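### 4.2 Collection in domestic kitchens

Demonstrations for the sorting task were collected in home kitchens instead of the Norkton laboratory. Earlier work by our group relied on a plain grey bench and a fixed set of utensils, and policies trained on that material lost accuracy when the bench was covered or the lighting changed. For the present study, each household was asked to leave its kitchen as it would normally be found. Table coverings were kept, and items on counters and shelves were moved only where they blocked the operator's path.

The task is stated in simple terms. Mixed cutlery lies on a table next to an upright container, and each piece must be picked up and stood in the container. Pieces may be metal or wood. The container is supplied by the household and may be a jar, a jug or a cooking pot. No order is set for the pieces, and operators were free to choose whichever one they judged easiest to reach.

Operators worked with two hand-held grippers, one in each hand. Each gripper carries its own camera, so that every demonstration yields a pair of views, and the opposite tool often enters the view of the first. We did not mask or crop these appearances. The policy must learn to treat the second gripper as part of the workspace, as it will meet the same condition when both arms are mounted on the Tovuneck base. Figure 2 gives one view from the Gbeho subset, in which patterned cloths are common. 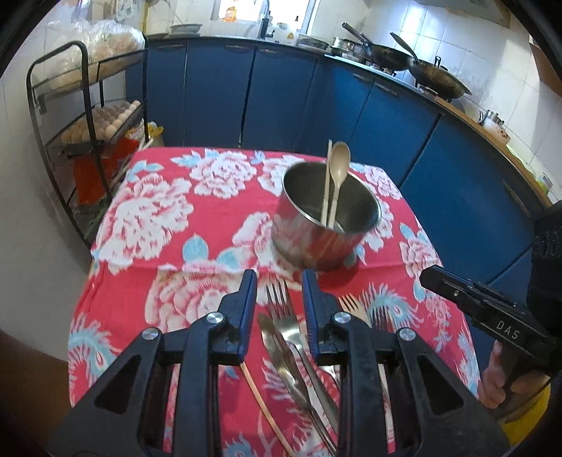
**Figure 2.** View from one hand-held gripper during the sorting task. Metal and wooden cutlery lie on a printed cloth, with a steel pot as the container. The second gripper is at right.

Ekua Lamptey, commenting on a draft of this section, objected that home collection mixes several sources of difficulty, and that a drop in success could be blamed on the cloth, the container or the operator with equal ease. She asked that the cloth be tested separately before any claim was made about visual clutter. We accepted the point and added the controlled comparison reported below.

### 4.3 Effect of the table covering

The full set holds 500 demonstrations. Of these, 438 passed the quality check and were used for training. The remainder were set aside, mostly for gaps in the tracking signal or because the operator had stopped before the last piece was placed. A recording was not excluded for a dropped utensil if the operator picked it up again and finished the task. Recoveries of this kind are useful to the policy, and removing them would have given a false picture of how people handle thin objects.

To separate the covering from the other factors, we ran the trained policy in a single test kitchen under two conditions. In the first, the table was bare. In the second, it was covered with a printed cloth that did not appear in the training material. The container, the utensils and their starting positions were the same in both conditions, and the lighting was held steady with the blinds closed. Each condition was run 55 times.

Success on the bare table and on the cloth did not differ by more than we would expect from chance. The kinds of failure did differ. On the bare table, most failures came at placement, when the handle of a utensil struck the rim of the container. On the cloth, failures were more often found at the grasp. The fingers closed correctly around the handle but also caught a small pinch of fabric, and the policy then either released the piece or dragged the cloth with it. Flat metal knives were the hardest case, as there is little height for the fingers to work with and the polished blade takes on the colours of whatever lies beneath it.

These results suggest that, for the present policy, the pattern of the cloth matters less than its softness. We regard this reading as provisional. Only one unseen cloth was tested, and a stiffer or heavier fabric may behave in another way. The policy also has no sense of touch, and a simple force signal at the fingers might be enough to detect caught fabric before the lift begins.

A second limit concerns the containers. Tall, narrow containers are under-represented in the Gbeho subset, while the Pramamura subset has few made of metal. Further collection is planned for August, with households asked to offer more than one container where they can. The labelling rules will remain as described in Section 3, so that the new recordings can be combined with the existing set without further processing.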